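The owner of Skarker asks that I leave her name out of this. She sells smoked trout, trout pâté and a trout-and-rice cake you fry at home, and she says people in her valley already call her "the fish woman," so printing anything more formal would only confuse them.

Skarker occupies a former tire shop on the road into Vondoren. The hydraulic lift is gone but the drain in the floor stayed, and she regards the drain as the best thing about the building. "I looked at places with views," she says. "You can't hose a view into the sewer."

We talk at a steel table in the back, next to the walk-in cooler, which hums so loudly that my recording sounds like two people arguing on a ferry. She has been up since before four. She offers me coffee and then a plate of trout trimmings, and watches me until I eat one. It is very good. I say so, and she nods as if I had correctly read out the time.

**How did this start?**

"With a bad habit," she says. She had been keeping books for Paisan, a deli and catering outfit in the next town over, and smoking fish on weekends in a box her brother-in-law built out of a filing cabinet. Paisan's owner tried some and put it on the counter without asking her. It sold out by lunch. He then asked for 70 pounds a week, which the filing cabinet could not produce. "It had four drawers," she says. "I want to be fair to it. It was a good filing cabinet."

She quit the bookkeeping job in April, six years ago, and bought a used smoker from a sausage maker who was retiring and wanted it out of his garage by Friday. It smelled of garlic for a year. Some of her older customers still ask when she's bringing back the garlic trout.

**What does the smoking involve, for somebody who has never done it?**

"Waiting," she says. The fish arrive gutted from a farm up the river. They sit in brine overnight, then on racks in the cooler until the surface turns tacky, a step she will talk about for as long as you let her. Smoke sticks to a tacky fish and slides off a wet one, and most of the complaints people have about home-smoked trout, in her view, are complaints about impatience. After that comes the smoker, at a low heat, over alder.

Why alder? "It's what grows here." I ask if it also tastes better than the other woods. She thinks about it. "I've told people it does for so long that I believe it."

She has no such warmth for liquid smoke. A salesman from a flavor company left her a sample bottle once, and she used it to hold a door open.

**The rice cakes seem like a departure.**

They are, and she resisted them. Every batch of fillets leaves trimmings, and for the first few years those went into pâté. But there is a limit to how much pâté one valley will eat, and she found it one Christmas. "I had tubs of it. I was giving it to the mailman. He started leaving my packages at the gate."

The cake is cooked short-grain rice, flaked trout, scallion, a little egg and lemon zest, pressed into a puck and vacuum packed in pairs. You fry it straight from the pack in a thin layer of oil, about four minutes a side, and you leave it alone while it's frying. That last part is printed on the label in capitals. "They poke it," she says. "Then they write to me that it fell apart." 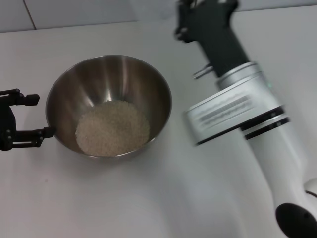 *Dry rice in the bowl. The cakes start with short-grain.*

She went through several kinds of rice before settling. Long-grain would not hold together. A fancy risotto rice held together beautifully and cost more than the fish. The one she uses now comes in plain sacks from a wholesaler called Zuletti, and she rinses it until she gets bored, then once more. Last year Skarker sold 3,300 packs of the cakes, which outsold the plain fillets for the first time. She reports this in the tone of someone whose quieter child has been overtaken by the loud one.

**Are you annoyed about that?**

"A little. The fillet is the hard one. Anybody can make a patty."

I point out that she has just spent ten minutes explaining how difficult the patty was. She gets up to check the cooler.

**You sell by mail now. How has that gone?**

Mostly well. The fillets go out vacuum packed, in an insulated box with ice packs, on Mondays and Tuesdays only, so that nothing spends a weekend in a depot. She shipped 373 boxes in her first year of doing it and can tell you about each one that went wrong. One went to a dentist's office with the same street number as the customer's house. The dentist ate it and sent a thank-you card. She sent the customer a second box and the dentist a price list, and he has ordered every month since.

The boxes themselves are a sore point. They cost more than she would like, and customers feel bad about throwing them out, so they mail them back to her. "With a note," she says. "Flattened, if I'm lucky." There is a wall of them behind the smoker.

**What do people get wrong when they eat it?**

She has a list. They serve it too cold, straight from the refrigerator, when it wants half an hour on the counter. They put it on a cracker with so much cream cheese that it might as well be ham. They peel the skin off before slicing, and then the fillet breaks and they blame the fish. They freeze it, thaw it, forget about it and freeze it again.

And recipes? She approves of smoked trout with boiled potatoes and something sharp, pickles or mustard. She approves of it in scrambled eggs if it goes in at the very end. She has been sent a recipe for smoked trout lasagna and keeps it in a drawer, for reasons she won't go into.

**Is there a new product coming?**

She is working on a trout sausage and doesn't want to talk about it. Then she talks about it for a while. The casing is the problem. So is the color, which she describes as "pencil eraser." The old smoker, she notes, finally has something in it again that it understands.

Before I leave she sells me two packs of fillets and one of rice cakes, at full price, and reminds me about the poking. I poked it. It fell apart.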